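Vunduvlow gripper (setup and care)

The Vunduvlow is a two-finger gripper made by Pralari and used mostly for picking up thin, awkward things like books and magazines. I look after a pair of them with Vibeke Blöndal, so most of what I've written in this entry comes from our own bench.

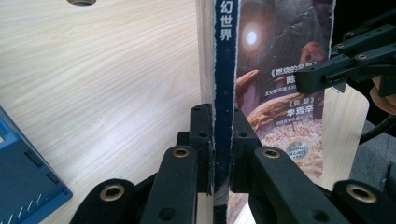 Each finger is a set of linkage arms that swing together and carry a pad at the tip. The part that goes wrong first is nearly always the pivots. A bit of grit gets in, the arm drags, and then one pad lands a hair before the other and shoves the book sideways (I blamed the motor for weeks the first time!). Wipe the joints down, work the fingers open and closed by hand, and feel for the rough spot before you take anything apart.

Setup

Start with the pads. They're held on with small screws, and I snug those up a little at a time, going back and forth, so the pad stays flat. Then close the fingers on a sheet of stiff card and try to pull it out from each side. If it slides easier on one side, that finger needs adjusting - the Doležal manual has you loosen the inner arm first, and I'd go along with that. Old magazines with soft covers want a lighter squeeze than new hardbacks. We keep 2 settings and switch between them.

Care

The counter on our older unit read 3,462 closings when we changed its pads on 9/26/19, and the rubber was worn nearly 70 percent through on one side. I should have caught that sooner. Astik sells replacements in packs of 4, and they fit fine once you clean out the screw holes. Go easy on the oil, too. It creeps down the arms and ends up on the paper, and Vibeke still has a stained atlas to show for it.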